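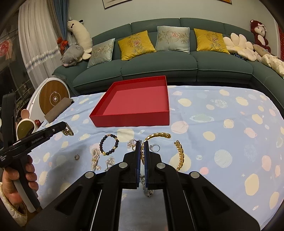

I bought the Drollico jewelry tray in January, when I finally got sick of digging through one big pouch every time I wanted earrings. It's a plain red box, open on top, with low walls and a pinker floor inside, and that's the whole product! My first try at filling it was on the planet-and-star sheet, with everything spread out in front — the dark blue beads, the coiled pearls, the gold braided cuff, the twisted bangle — and I liked that the low sides let me see right in.

Chains are my one gripe. There are no dividers, so my thin bracelets slide together if I carry it across the room (my friend Pilar lays hers in a folded hankie, which helps). The cuff and bangles stay put just fine. I paid 30 dollars for mine, which felt steep for a box with no lid, and dust does get in, so I wipe it out when I remember. Still, I've worn more of my stuff since I got it. Four stars out of 5 from me, and I'd buy the bigger size if they made one.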